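2 min read

Niloufar Rashti maintains the redirect plugin at Oninico. Version 27 moved its rules out of the WordPress options table. "Autoloading 4000 rules on every request was the bottleneck," she said. "A site with 100 won't notice."

Rules now sit in an indexed table of their own. Regex rules run last, capped at 32 per site. Asked about multisite, Rashti said support is planned for July.
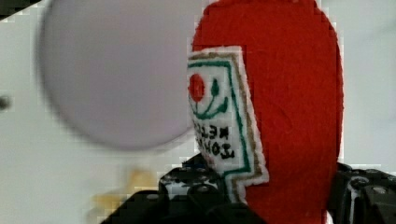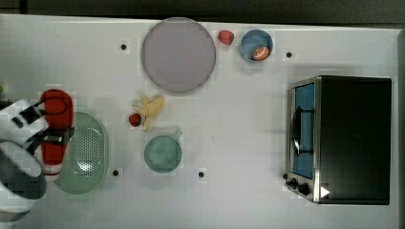

Photos: Suvport

She advises exporting rules to CSV before upgrading.

Comments

Tiburcio Arellano: Does the cap count disabled rules?

zimthorpe: No, only active ones.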